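Chapter 3
Looking After the Gripper

Fingers are where a robot meets the world, and they take all the knocks! Get to know them well and you will spot most faults before they spoil a day's work. In this chapter we set up and care for one machine from start to finish: the Drosel arm in Hema Iyengar's workshop at Arnonia, which folds and tidies household linen.
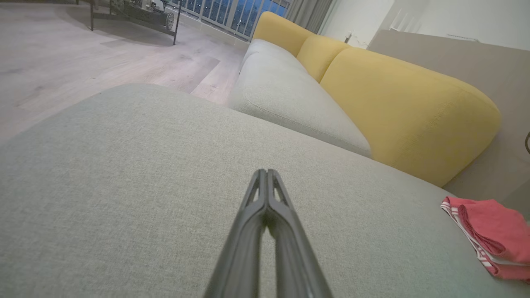
We begin with the fingertips, because a small error there grows quickly. Close the fingers gently, with nothing between them, and look at how the tips meet. Then wipe the inner faces with a dry cloth (fluff loves to settle in ridges) and check each fixing screw by hand.

Hema keeps a logbook beside the arm, and entry 899 is a lovely piece of detective work. We shall come back to it in Chapter 11. For now, find a soft cloth and the right screwdriver, and switch the arm off at the wall.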